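Call for Participants: Home Trial of the Grestent Wrist Band

Does a wrist band that claims to track your blood pressure trend without a cuff do what its maker says? We don't know, and we would like to find out. Rarkiline is looking for 302 adults to wear the Grestent band at home and compare it with an ordinary upper-arm cuff.

We should say where we stand. Rarkiline runs independent tests of consumer health gadgets. We don't sell the band, we didn't design it, and we have read its brochure with one eyebrow up. The brochure promises "continuous insight" and "peace of mind." Neither of those can be measured, so we will be measuring blood pressure.

What the trial involves

You wear the band day and night for six weeks, taking it off only to charge it. Twice a day, morning and evening, you sit down for five minutes, take two readings with the cuff we lend you, and write them in the paper log. Yes, paper. The Pomalon app that comes with the band will show you its own numbers, and we ask you to copy the cuff reading down before you look at them. People tend to round toward the number they have already seen.

You will come in three times: once for fitting, once in week three, and once at the end to hand everything back. Visits take up to an hour and are held at our Amegashie Street office, second floor. There is an elevator, and parking behind the building is free after 4 p.m.

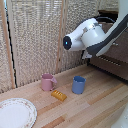 Pink mug and blue cup on the table.

Who can take part

You need to be between 21 and 75 and able to put on an arm cuff by yourself or with help from someone at home. We want people with high blood pressure, people with normal blood pressure, and people who have no idea. If you take medicine for it, keep taking it exactly as your doctor told you. Do not change a dose because of anything the band says.

Please do not apply if you are pregnant, have been told you have an irregular heartbeat, have a skin condition on both wrists, or work night shifts. You also can't join if you or a close relative works for a company that makes or sells health wearables.

What you get

Participants who finish all six weeks and return a usable log receive $300. If you stop early, you are paid for the weeks you completed. You do not keep the band or the cuff. You do get a copy of your own readings from both devices, side by side, and you can show them to your doctor or throw them in a drawer.

What you don't get

This is not treatment and it is not a checkup. We won't diagnose anything, and we can't tell you whether the band is "good for you." If one of your cuff readings is above the limit printed inside the log, call your doctor that day. Don't wait for us.

A few words about the results

The last gadget of this kind we looked at came with nearly 500 glowing reviews and did poorly once people wore it while doing the dishes. This one may do better. We will publish the findings whichever way they go, including how many people dropped out. The maker supplied the bands and will see the report on the day everyone else does. Your name will not appear in it.

How to apply

Call the trial desk at extension 1325 or pick up a form at the front desk. Tell us your age, whether you take blood pressure medicine, and which evenings you are free. Forms must reach us by Saturday, June 16, 2018. We answer every application, including the ones we turn down, and fitting visits will be booked by phone.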